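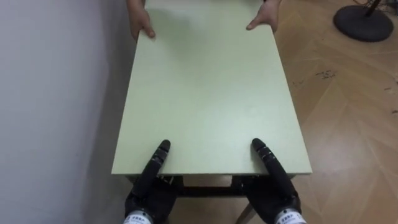 I got into brewing by way of the sink. My first paid job in beer was washing kegs at Fernbridge, a two-vessel place behind a tire shop, and I was 22 before anyone let me near the malt. So when people ask me how to lay out a small brewhouse, I start with the dull stuff: drains, hoses, and flat surfaces you can wipe. Go for something smooth and pale green, like the board with a pair of hands holding it by the sides, and spilled dark malt has no place to hide. I learned that after a summer of scrubbing a rough old bench with a toothbrush (don't ask).

My partner in all this is Kavitha Warrier, and you'll meet her a lot in this book. We opened Zelomlow with one borrowed fermenter and a plan to make 21 batches before we sold a pint. We made nearly that many. Some were lovely! One tasted like a wet raincoat, and we still argue over whose fault it was - I say the yeast, she says me.
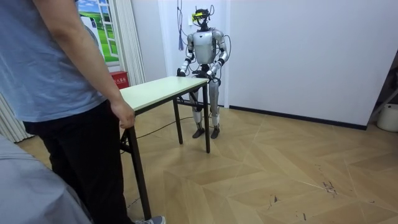

CHAPTER 2
Water, Before Anything Else

Beer is mostly water, and yet new brewers will spend weeks picking hops and then fill the kettle straight from the tap without a second thought. I did it too. The town water at Zelomlow is hard, with plenty of bicarbonate, and it made our stouts soft and round and our pale ales dull as dishwater.

In this chapter we'll read a water report line by line, work out what to do about chlorine, and decide when a pinch of gypsum is worth the bother. You'll need a scale that reads small amounts, a notebook, and the latest report from your supplier. Ask for it now, as ours took until September to show up.

A quick word on size. I write for a 1000-liter system, the kind Vitale, our welder, built for us. If yours is smaller, scale the salts down with the volume and keep the rest the same.
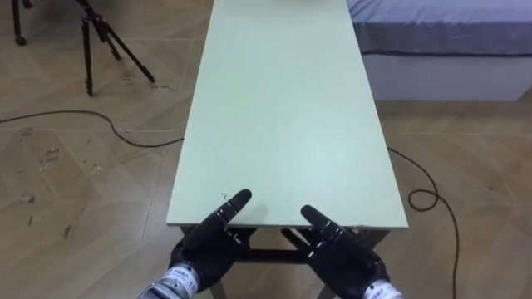 2.1 Reading the Report

Start with calcium. It helps the mash along, it helps the yeast drop out at the end, and it's usually near the top of the page, so you can feel clever right away. Write the number down in your notebook along with the units, then do the same for sulfate, chloride and bicarbonate. Leave the rest of the sheet alone for now - we'll get to sodium once you've brewed the first pale ale.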